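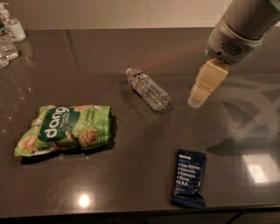 Section 2. Before You Spend Any Money

Most arm budgets go wrong before the arm is ordered. The quote covers the arm, and the buyer, in a cheerful mood, assumes it covers everything else. Work through the steps below with the counter you plan to use, including whatever lives on it: a snack bag, a bar wrapper and a water bottle lying on its side are a fair test load, and you probably own them already.

2.1 Measure the work

1. Write down every object the arm must handle. "Bottles" is too vague. A bottle on its side and a bottle standing up are two entries.
2. Measure from the mounting point to the furthest object, then add 12 cm. You will move the mounting point later. Everyone does.
3. Switch on the lights you normally use and look for glare.

Note: A polished counter looks splendid in the brochure. Allow for a matt mat in the budget all the same.

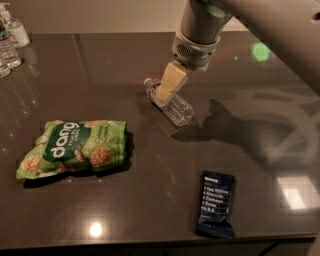
Fig. 2-1. Gripper closed on a bottle lying on its side, near the neck.

2.2 Set the budget

4. Take the price of the arm and gripper and add 30 per cent for mounting, cabling and the adaptor that was "included".
5. Put aside 5 days of staff time for set-up. If your supplier says one afternoon, ask whose.
6. Price a spare set of finger pads now – they cost more when you need them by Monday.

CAUTION: Do not spend the spares money on a nicer stand. 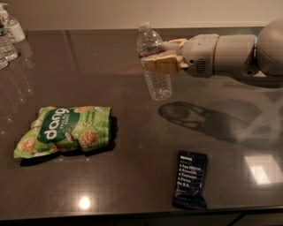 Set-up guide by the Weris planning desk
Revised Saturday, March 22, 2025

2.3 Ask for a trial

7. Send the supplier your object list and ask to see each item lifted clear of the surface and put back. The Jullura trial sheet (Appendix C) has 59 lines. Fill in the ones that apply and resist the urge to tick the rest.
8. Repeat the bottle test at several fill levels.

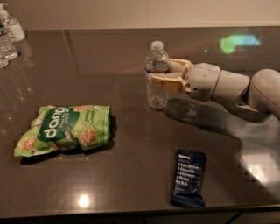

9. Get the results in writing, failures included. A supplier with no failures to report has stopped looking.
10. Confirm delivery before you book the fitter. Orders through the Clulluron depot placed after September go into the next year's price list.

Note: Minhas stands are sold without bolts. See Section 3.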